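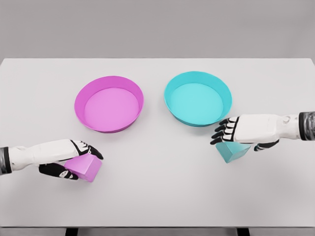 1. Introduction

Many students in our dormitory eat fast and in front of a screen. In our course on everyday design we wanted to know if the color of a bowl changes how much people take for themselves. The literature does not agree on this point. Some authors find a clear effect when food and dish have the same color — others find nothing at all.

2. Method

We asked 12 residents of the Lelitz house to join us for lunch on four days. Each person served himself or herself from a large pot of tomato soup or plain rice. On two days the bowls were pink, and on the other two days they were white. Theresia Kofler weighed each portion on a kitchen scale before the person sat down. The participants knew that it was a study about lunch, but we did not tell them about the color until the last day.

3. Results

With the white bowls the average portion of rice was 300 grams. The largest single portion was 426 grams, also rice, and it was taken on the second day. For the soup we could not see a difference between the colors. Fuseini Baidoo checked the calculations again after we found a typing mistake in our table.

4. Discussion

Our group was small and all participants know each other, so they may have copied the person before them in the line. The second rice day was also the day after an exam, and several people told us they had skipped breakfast. We would like to repeat the rice days in September with new participants and let each person serve alone.

We thank our teacher, Elfriede Schnyder, for her comments on the first draft, and Yuk-lan Mak for cooking.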